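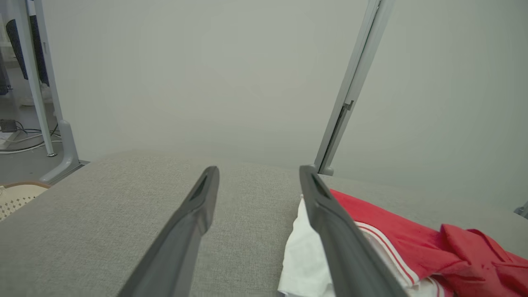
*Red on top, white underneath — Tuesday's pile.*

Jul 20, 2021

I have been putting off the summer clothes since April. The move to Lullville left me with 16 boxes, and 5 of them turned out to be clothing. I opened two this week. Most of what was in them went straight into the Potham bag for donation.

The red and white things were at the bottom of the second box. I put them on the gray cushion to sort, that being the only soft surface the right height for my back.

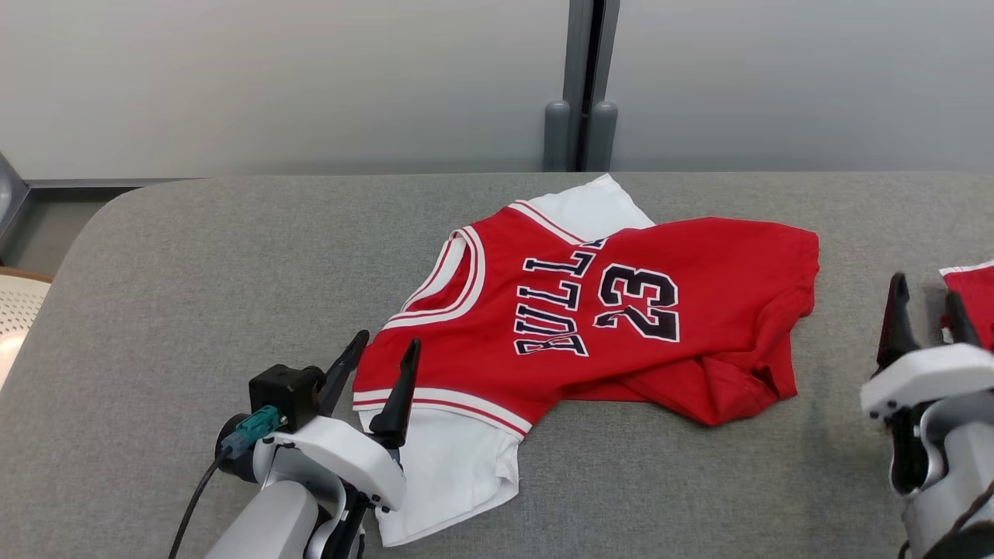

No. 2

The red one is the Bulls jersey, number 23. I'm keeping it. The hem has a white band with a thin red stripe, and I fold jerseys with the lettering inside so it doesn't rub. Sleeves to the middle works for T-shirts, but a tank has no sleeves, so I go in thirds and then in half.

White things get their own drawer now. I bought the Widmer dividers for it and they fit, with a little gap at the back.

Three boxes left. Winter coats next, probably on Sunday.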